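Filed under: Grants and Funding / Interim Reports

Polteldale Clothes Library
Progress report to the Prasham Fund, 2024-03-11

You asked for a short report at the halfway point, covering what we have spent, what we have done and what we have learned. We have spent a little over half, done a little under half, and learned a good deal about moths.

The clothes library opened its doors in December, two weeks behind the plan. The delay was down to the lease on the old shoe shop, which went back and forth between two solicitors who seemed to enjoy each other's company. The rent is as budgeted. The heating was not budgeted at all, an oversight on our part, and we have covered it from the cake money.

Membership stands at 30 households against a target of 15 for this stage. Before anyone at the Fund gets excited, a fair share of them joined on the first morning, when there was soup. Members can borrow up to six items at a time and keep them for a month. Most borrowing so far has been children's coats, school jumpers and interview clothes. The evening wear, on which we spent an entire meeting, has gone out twice, both times to the same person.

Knitwear has been the surprise. We had planned to take very little of it, on the grounds that it shrinks, bobbles and feeds the moths. People kept bringing it anyway, good heavy jumpers in decent colours, and it is now the most borrowed thing we have for adults. We have changed the rules to match and are pretending this was the strategy.
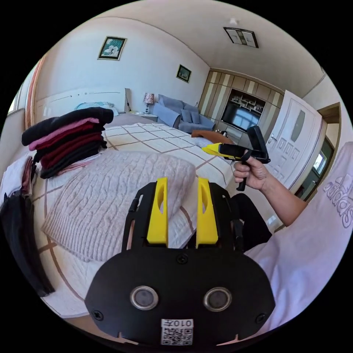
Who washes the clothes when they come back?
The borrower does, at home, following the card pinned inside the bag. We check each item at the desk and rewash anything that needs it, which so far is mostly wool.

The mending sessions, run jointly with the sewing group at Nevik, are going well on the Nevik side. Ours have been quieter. We think the evening slot clashes with the choir, and from next month we will try mornings. The two sewing machines bought with your grant both work, though one of them will only go forwards.

There is one change to report on spending. We have moved the money set aside for printed leaflets into shelving and cedar blocks. The leaflets we did print had the wrong opening hours on them, and people found us regardless.

For the second half we plan to open on one extra afternoon, finish the catalogue, and settle what to do about shoes. Opinion on shoes is divided and has been since the start. We will send final accounts with the closing report, along with receipts, including the one the moths got to.

Polteldale Clothes Library | Contact us | Back to top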